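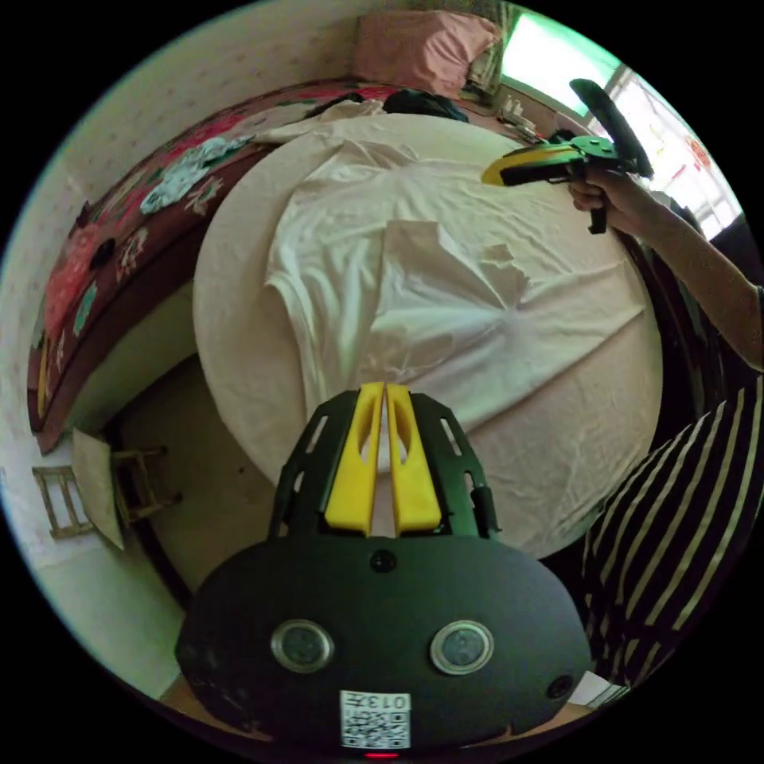

Tablecloth

A tablecloth is a cloth spread over a table, either to protect the top or to make a meal feel like more of an occasion. I've kept this entry on the Muruvska household pages since October, and I still get more mail about it than about napkins and curtains put together!

Sizes and drop

The part that hangs over the side is called the drop. For everyday meals I like 7 inches, and for a formal dinner I go up to 16 (any longer and people start catching it with their knees). On a round table, measure straight across the middle, then add the drop twice - once for each side.

Fabrics

Cotton is the easy choice and it washes well. Linen costs more, creases if you so much as look at it, and gets softer for years. Polyester hardly needs ironing, but I find it slides around on a polished top, so I put a felt pad under mine.

White cloths

White is the old standard for weddings and hotel dining rooms. It shows every drop of wine, but it can also take a hotter wash than most colors. I soak stains in cold water first and never iron over one - heat sets it.

See also

Napkin
Table runner
Place setting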